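Manual de montaje y uso del robot Grorik -- Sección 5: Preparar el puesto de verduras y la cesta 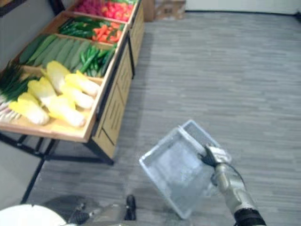
Figura 5. Cesta de plástico transparente sujeta por el borde con la pinza derecha, delante del expositor de madera.

Esta sección supone que usted ya terminó el montaje de los brazos y que las dos pinzas abren y cierran desde el programa Lungu. Si todavía no es así, vuelva a la sección 4. Las instrucciones están escritas para nuestro taller compartido de Clundley, pero sirven también en una casa con espacio suficiente.

Material necesario

Un expositor con compartimentos bajos y abiertos. El nuestro es de madera clara con soporte de metal negro.
Verduras de imitación de formas diferentes.
Una cesta de plástico ligera, rectangular, con borde levantado.
Cinta de papel para marcar el suelo.
Una llave Allen para los tornillos de la pinza.

5.1 Colocar el expositor

1. Ponga el expositor en el suelo y compruebe con la mano que no se balancea. Las patas de metal son delgadas y en una moqueta gruesa pueden quedar desiguales.
2. Deje libre el suelo delante del expositor. Las cajas de cartón vacías pueden ir detrás, contra la pared.
3. Marque con cinta la posición de las patas. Cuando alguien mueve el mueble para limpiar, es necesario volver exactamente al mismo sitio.
4. Lleve el robot delante del expositor, con el freno de la base puesto, y abra la vista de la cámara en Lungu. El compartimento más cercano debe verse casi entero.

Nota: no es grave si el compartimento más lejano queda cortado arriba en la vista. Para las primeras pruebas solo se trabaja con el más cercano.

5.2 Llenar los compartimentos

1. Ponga las piezas grandes en el compartimento más próximo al robot. Nosotros usamos coles chinas, que tienen un extremo blanco y grueso, fácil de distinguir en la cámara.
2. Ponga los pepinos en paralelo, a lo largo del compartimento.
3. Las piezas finas, como las vainas verdes, van en el lado del borde delantero.
4. Deje las zanahorias y las piezas rojas redondas para los compartimentos de atrás.
5. No ordene demasiado las coles. Radu Neagu, que escribió la parte del programa para elegir la pieza, prefiere que estén en ángulos variados.

Precaución: no llene un compartimento por encima de sus separadores. Una pieza que rueda al suelo puede quedar debajo de la base.

5.3 Sujetar la cesta

1. Ponga el brazo derecho en modo manual y la velocidad en 2. Esta es la velocidad máxima para trabajar con una persona cerca.
2. Abra la pinza derecha hasta el final.
3. Acerque la cesta con las dos manos, de manera que el borde entre entre las puntas negras de los dedos.
4. Pida a la otra persona que cierre la pinza desde la pantalla. No la cierre usted mismo mientras sostiene la cesta.
5. Suelte la cesta poco a poco y mire si gira. Una inclinación pequeña es aceptable si la abertura sigue mirando hacia el robot.
6. Baje o suba la muñeca hasta que la cesta no tape el compartimento de trabajo en la cámara.
7. Guarde la posición con el nombre "cesta_derecha".

Precaución: el cable que pasa por fuera del brazo, debajo de la pinza, necesita un poco de holgura -- si lo fija muy tenso, se puede soltar del conector al girar la muñeca. Si lo deja demasiado largo, se engancha en la cesta. Mueva la muñeca despacio a los dos lados antes de continuar.

Nota: con plástico transparente, la cámara ve también el suelo a través de la cesta. En el menú Objetos de Lungu escoja "borde" y no "superficie". Mahmoud El Khatib perdió una tarde entera con este ajuste, por eso lo pongo aquí.

5.4 Posición de espera del brazo izquierdo

1. Lleve el brazo izquierdo abajo, cerca del cuerpo.
2. Compruebe que la pinza izquierda no toca la carcasa blanca en ningún punto del movimiento.
3. Guarde la posición con el nombre "espera_izquierda".

5.5 Primera prueba

1. Las dos personas salen de la zona marcada. Una de ellas tiene en la mano el botón de parada.
2. Ejecute el programa 2452 en modo lento.
3. Si el brazo izquierdo se acerca al separador de madera a menos de dos dedos de distancia, pare y repita el paso 4 de la sección 5.1.
4. Si aparece el aviso "fuerza baja" en la pinza derecha, apriete los tornillos de los dedos con la llave Allen y vuelva a sujetar la cesta desde el principio.

Las puntas de recambio para la pinza están en el cajón Nellau, junto con los tornillos cortos. Apunte en la hoja del cajón las que usted toma.

Última revisión de esta sección: 11 de mayo de 2020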